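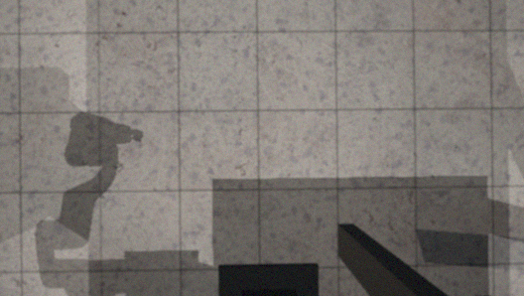 2024-08-01
Workshop notebook, Rana archive group
Entry by T. Sethi

Work today was on the coding sheet for the sermon collection. The collection holds 1000 typed sermons from the Trercombe congregations, most of them given in the weeks before a general election or a church assembly. The purpose of the sheet is to record how often a preacher tells members how to vote, and in what terms.

Charoen Chareonsuk and I each coded the same 40 sermons without consulting one another. We agreed on 70 percent of them under the heading "direct instruction." This is too low to proceed. Most of the disagreement falls on one kind of sentence, in which the preacher says that a faithful member "will know what to do" and names no party or candidate. I had entered these as instruction. Charoen had entered them as general exhortation.

Anong Phetsri reviewed the disputed sheets in the afternoon. Her ruling is as follows. A sentence counts as direct instruction only when a candidate, a party or a ballot question is named in the same paragraph. Everything else of that type goes under a new heading, "implied duty." The coding manual is to be changed before any further sheets are issued.

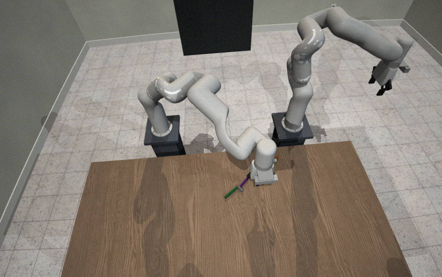 The new heading will require a second reading of the March batch, which was coded under the old rule. Florencio Pastor has agreed to do this. He asks that the original codes be kept in a separate column and not overwritten, and I have set up the file accordingly.

Transcription. Thirteen sermons in the Brekora box have handwritten changes in the margin. In several places the typed text names a candidate and the name has been struck out by hand. It is not known whether the name was spoken. Until this is settled we are transcribing both versions and marking the struck words with a double slash. Sermons with such changes are not to be used for the agreement test.
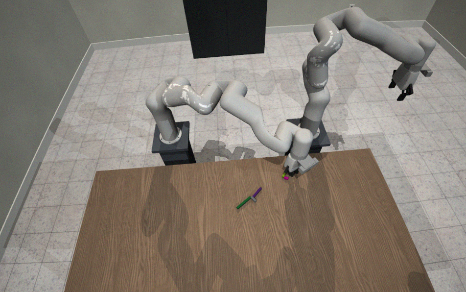

Permissions. Yaw Abubakari has written to the Driramon seminary library regarding the assembly minutes. The library will allow reading on site but no copying at present. He will ask whether short quotations may be printed if the speaker's name is withheld.

To do:
Revise manual, section on voting language (TS)
Draw a fresh test set, leaving out the Brekora box (CC)
Second reading of March batch (FP)
Follow up with Driramon on quotations (YA)

Open question for Anong: where a sermon quotes another preacher's instruction in order to disagree with it, do we code the quotation, the reply, or both? I have left these blank for now.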